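Sim diary, still on the sorting job

Quick one tonight, I have a train at stupid o'clock and the laundry isn't done. Still collecting demos in the simulator for the Stotport thing. Table, yellow arm, blue bins, small junk to sort. Same as last week except I finally fixed the reset script so I'm not restarting the whole thing after every bad drop. 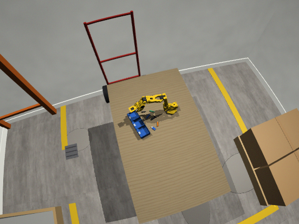
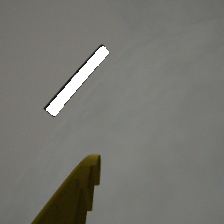
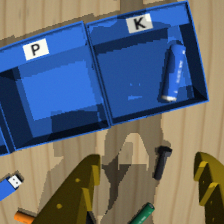

All three from one sitting, the last with the K and P bins in view.

So. Where we are. 46 demos I'd keep. Target is 80 before Athina will even start a training run, and fair enough, last time we trained early and the policy learned to hover. Just hover. Very calm about it.

Biggest time sink is still me. Teleop with a lag is horrible, you overshoot, you correct, you overcorrect, and all that wobble goes in the data. Savvas says leave some wobble in, the model has to see recoveries. Enda says cut anything that looks drunk. I've gone with Savvas mostly, but if I nudge an item more than twice before grasping I bin the episode and go again.

Things I changed this week:

Item poses get randomized properly now. Before, the yaw was only going through half the range (my bug, a missing factor of 2, don't ask how long) so the slim stuff kept pointing the same sort of way. Explains a lot about the bad grasps in Fandside, our first set.

Slower approach. I was diving in like a seagull. Now I stop over the item, line up the fingers, go down, close, wait a beat, lift. The wait matters, without it the gripper state and the arm motion smear together in the log and you cant tell which one caused what.

Labels go in as text with every episode. "Put the battery in K", that kind of thing. Chrysoula wants several wordings for each and she's right but typing them at midnight I get things like "place battery K bin in". Will clean up later. Probably.

Also dropped the fixed item order. I was always doing the easy one first without noticing, Kipchumba spotted it from the logs. Now the script picks and I do what I'm told.

Still broken: thin items sometimes sink a hair into the tabletop after a drop and then ping off when you touch them. Contact settings, I think. Raised it with Kovačević, who wrote the physics side of Prarodero for us, no answer yet. For now I throw those episodes out by hand, wich is dull but quick — a launched bolt is easy to spot on playback.

Wrist view is the other headache. Close in, the fingers block a good chunk of what you want to see, so I end up flying on the overhead and the model may be learning from a view I barely used. Not sure what to do there. Tilt the wrist cam a bit? If you've tried it, comments are open.

Next batch when I'm back. Want to do clutter, items touching each other, maybe one lying across another. Real training run in September if the count gets there.

Right, laundry.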